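What Is Fabric Made Of?

Look at the label inside your jumper. It might say wool, cotton, polyester or a mixture of several things. These are the names of fibres. A fibre is a very thin strand, often thinner than a hair, and nearly all cloth begins with them.

Where fibres come from

Some fibres grow. Cotton comes from the fluffy part around the seeds of the cotton plant. Linen comes from the stem of a plant called flax, which has blue flowers and is in bloom around June. Wool is the coat of a sheep, and silk is made by silkworms when they spin their cocoons.

Other fibres are made in factories. Polyester and nylon both start out as chemicals that mostly come from oil. The material is melted and pushed through a plate full of tiny holes, a bit like water coming out of a shower head. It cools into long threads.

Turning fibres into yarn

One fibre on its own is weak. Pull a bit of cotton wool and it comes apart easily. Now pull off another bit and twist it between your fingers while you pull. It gets much harder to break. The twist presses the fibres together so they grip each other. Twisting fibres like this is called spinning, and the long twisted strand is called yarn.

People used to spin by hand with a stick and a weight. Later they used spinning wheels. Today machines do most of it.

Weaving

Woven cloth has two sets of yarn. The first set is stretched tight on a frame called a loom. These yarns are the warp. The second set, the weft, goes across them – over one, under the next, over one, under the next. On the way back it does the opposite.

Woven cloth doesn't usually stretch very much along its yarns. Bed sheets and jeans are woven. So are many straps. A strap is just a long, narrow piece of cloth, and it can be made on a narrow loom so that both edges are neat and don't need to be hemmed.

A black fabric strap is easy to fold over into a loop, because cloth bends without cracking.
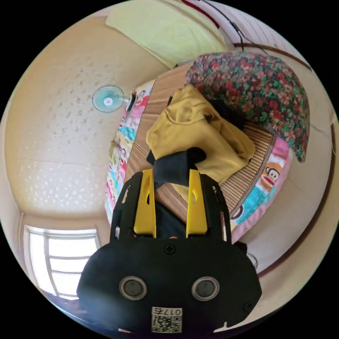 Knitting

Knitted cloth is made of loops. Each loop is pulled through the one before it, row after row. When you pull on the cloth the loops change shape, and when you let go they can spring back. That is why socks and T-shirts stretch over your feet and your head.

If you snag a jumper, a loop gets pulled out of its row. Don't cut it off. Ask a grown-up to help you ease it through to the inside with a blunt needle.

Felt

Felt isn't woven or knitted. Wool fibres are covered in tiny scales. If you wet them with warm soapy water and rub them, the scales catch on each other and the fibres tangle into a solid sheet. A wool jumper can do the same thing in a hot wash, and comes out too small to wear.

Try it yourself: paper weaving

You will need two sheets of paper in different colours, scissors and some glue.

Fold the first sheet in half. Cut slits from the fold towards the open edges, and stop about 2 cm before you get there. Open it out. This is your warp.

Cut the second sheet into strips. Weave the first strip over and under all the way across. Start the next strip under instead of over, and push it up close to the first. Carry on until the slits are full, then glue down the ends.

Words to know

Fibre – a very thin strand
Yarn – fibres twisted together
Warp – the yarns stretched on the loom
Weft – the yarn that goes across

Written by Teresa Lenihan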